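Can Machines Do the Chores Yet? Project Report, Booker Lyons, 11/15/18 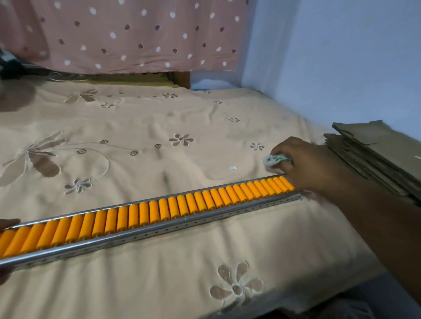
Fig. 1. Roller track held at the near end, with a cloth at the far end.

Question was simple. Which jobs at the Stirnstead shop could a machine take over now, and which still need a person. I picked cleaning roller track. Small job, boring, comes up a lot.

Moving boxes is mostly solved. The Rollaton line does almost 300 an hour with no one touching it. Wiping the rollers is diffrent. They spin when you push on them, and the cloth has to get down between them without snagging. One hand holds the rail, the other does the wiping.

Tried it in the Yazzie simulator, two arms, soft cloth model. 562 runs. Cloth dropped or bunched up in most of them. Only nine runs got every roller. Didn't have time to change the grip settings, will do that in December.

So for now: carrying yes, wiping no. A fixed brush under the track might work better then a hand copy. Need to price that still.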